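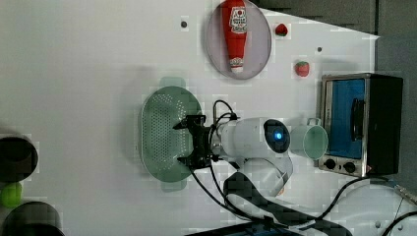
Monday, August 31, 2020 - Guvell, the careers service for people who would sooner have a tooth out than write about themselves, today launches Isolgate, a free online tool that helps job hunters put together a cover letter an employer might read to the end. Isolgate was built after the company spent most of the summer reading other people's. Many had the makings of a good application, laid out much like a plate with a ketchup bottle lying across it and two strawberries off to one side: perfectly nice things, and no sign of lunch. The new tool asks applicants what they are trying to serve, and to whom, before it lets them write a word.

Guvell collected 517 cover letters from users who agreed to have them read, which was brave of them. Of these, the largest group opened with "I am writing to apply for", a fact the employer had usually guessed. A smaller group opened with a dictionary definition of teamwork. One was addressed to a rival firm, and praised it warmly.

"We expected spelling mistakes, and there were some lovely ones," said a Guvell spokesperson. "What we found more often was people with years of useful work behind them hiding it in the fourth paragraph, under a sentence about being passionate. If you ran a busy clinic reception single-handed, please say so before you tell us you enjoy walking."

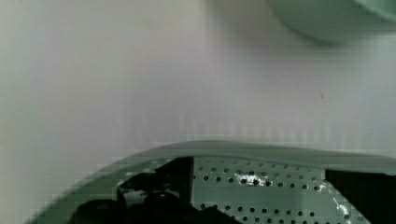
How it works

Isolgate puts eight short questions to the applicant. They cover the job advertised, the part of it the applicant has done before, the part they haven't, and why they want to leave wherever they are now. The last of these answers is not passed on to the letter. Early testers asked for somewhere to put it, and it seemed cruel to refuse.

The answers are then arranged into a plain outline, which the applicant writes up in their own words. Isolgate won't write the letter. It will point out when a sentence could have come from anybody, and it keeps a running list of words it has seen enough of. "Dynamic" is on it. So is "synergy", although the company would like to apologise to the one applicant who worked for a firm of that name.

A finished letter may be no longer than one page. Users can argue with this limit by clicking a button marked "But I have a lot to say", which leads to a page explaining the limit again.
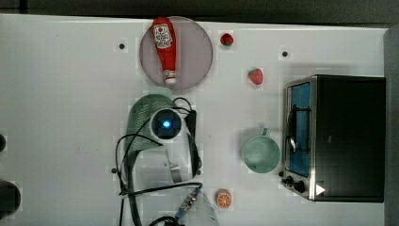 Testing ran through August with two employers. Tamia, which places support staff in clinics and care homes, let applicants use Isolgate for its reception and porter vacancies. Tomić, a family-run laundry and linen supplier, used it for drivers and for one office job that had been open so long the chair had been borrowed by another department. In all, 787 people tried the tool during the trial, and the comments they sent in have shaped the version released today. The most frequent request was for fewer encouraging messages. These have been removed, apart from "Well, that's done", which people seemed to like.

"The letters got shorter and we learned more from them," said a spokesperson for Tomić. "We have also filled the office job. The chair has been returned."

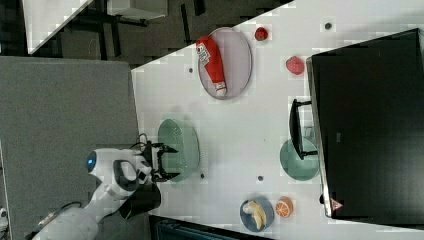
Availability

Isolgate is free to anyone looking for work and can be used from today through the Guvell website. No account is needed, and letters are deleted after four weeks unless the applicant asks to keep them. A large-print version is ready now. A version for people returning to work after a long break will follow once Guvell has finished arguing about what to call it.

Employers who would like to offer the tool alongside their vacancies can apply through the same site. They will be asked for a cover letter.

About Guvell

Guvell gives practical help with CVs, applications and interviews to people in everyday jobs, from hospital porters to school cooks. Its own vacancies are listed on its website, and it promises to read what you send.

Press enquiries

Please use the press form on the Guvell website. Sample outlines from the trial are available on request, with the names taken out and the spelling left in.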